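Hastcombe College
Domestic and Facilities Skills, Unit 4
Handout 2: Clearing and laying out a work table

November. Prepared by the unit tutor

This site uses cookies to remember your settings. Accept | Manage 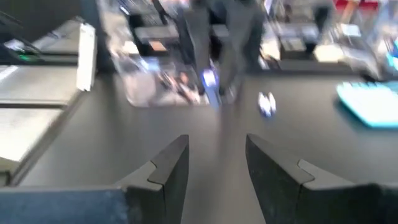

4.1 Scope

The handout covers the shared table: what may stand on it, where stacked trays and open bins go, and how the surface is handed over at the end of a session. Shelving and cupboards are dealt with in Handout 3. Read section 4.4 before the practical.

4.2 Terms

Working area: the part of the table top kept clear for the task in hand.

Holding area: the part of the table top where containers stand while they are in use. It may be at one side or along the far edge.

Stack: two or more trays or flat boxes of the same pattern, one on another, rims aligned.

Open bin: a container without a lid, used for small loose items during sorting. A transparent bin is preferred for mixed contents, as the fill level can be read from the side.

Footprint: the area of table covered by a container, measured at its widest point. For most trays this is the rim and not the base.

4.3 Layout

Decide the working area first. Its depth is measured from the near edge of the table, and for the exercises in this unit it is 400 mm. Containers are then placed in what remains.

Trays go to the side. A stack in the middle of the table divides the working area and has to be reached over. A right-handed worker will normally want the stack on the left, leaving the right hand free for the item being sorted. Left-handed workers reverse the arrangement.

The open bin goes at the far side when two people share the table, one on each side. Both can then reach it, although the person standing behind the table has the shorter reach and should do most of the emptying. When one person works alone the bin is brought forward to the edge of the working area.

Tall, narrow items are a common source of trouble. An upright box or panel has a small footprint for its height and is easily tipped by a sleeve. Stand it behind lower items, never in front of them, and lay it flat if the table is to be moved.

Cables are kept off the working area. Where equipment has to stand on or beside the table, its lead should leave by the shortest route to the edge. Indicator lights should remain visible from the working side so that the state of the equipment can be checked without moving it.

4.4 Procedure

1. Remove everything from the working area.
2. Sort containers by pattern. Nest or stack like with like.
3. Align rims. Press down at opposite corners and check for rocking.
4. Move the stack to the holding area with both hands. Do not slide it.
5. Place the open bin. Put loose small items in it, whatever they are.
6. Wipe the surface from the far edge towards you, in overlapping strips.
7. Empty the bin last, sorting its contents into the trays.

Steps 5 and 7 are often run together. Keep them separate. Sorting while clearing was tried with the Coltthorpe group and the mean time to a clear table rose from 23 to 57 minutes, mostly spent on decisions about single items.

4.5 Surface care

Smooth table tops show streaks under overhead lighting. Use a damp cloth followed by a dry one. Grit under a tray will mark the surface when the tray is dragged, hence the instruction in step 4.

4.6 Before the next session

Draw a plan of a table you use regularly, to scale, with working and holding areas marked. Show the footprint of each container. Note any item that is taller than twice its width and state where you would move it.

Contact: Skills Office, Hastcombe College, Woltville site
© Hastcombe College. All rights reserved.
Back to top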